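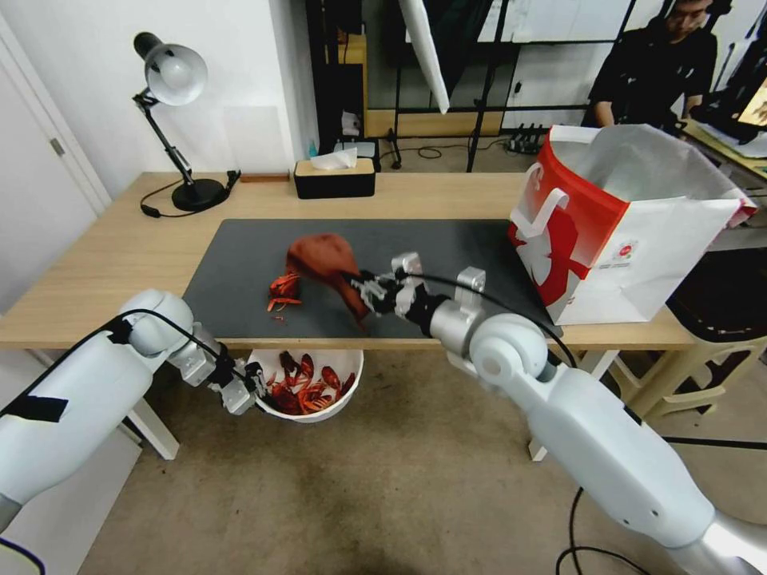
Posted by wuttonsue in Kitchen & Table, 23rd August

Crawfish shells on a good desk, what's the best way to clear up?

We don't have a proper dining table, so crawfish nights happen on my wood desk with a dark gray mat over the middle. I keep a white bucket under the front edge and the shells go straight in. Most of them, anyway! There's always a little heap left on the mat, plus those tiny red crumbs, and I go after them with a rust-colored cloth. My worry is that I'm just pushing bits around and grinding the smell into the mat. Do you wipe first or pick first? And how do you get the smell out afterward? I paid 80 dollars for this mat (it's a Melletti) and I'd like to keep it.

melletti_fan
Pick first, always. Get the big shells into the bucket by hand, legs and all, then bring the bucket right up under the edge and sweep the crumbs toward you with a dry cloth. If your mat lines up with the front of the desk like mine does, they drop straight in. Only then go wet. I use warm water with a squirt of dish soap, leave it on for 10 minutes, wipe, then go over it with half a lemon (smells great, and your hands will thank you too). Rinse the lemon off or it gets sticky. Oh, and shake that cloth out over the bucket before it goes in the wash. I didn't once and was finding little legs in my socks until November.

bayou_in_exile
newspaper. throw it all out after

Inura_Jo
I'm with the lemon person, but please don't let the bucket sit overnight! Tie the shells up in a bag and get them outside the same evening, or freeze them if trash day is a ways off. I'd also move any paper shopping bags off the desk before you start wiping, they soak up the juice and then the bottom goes.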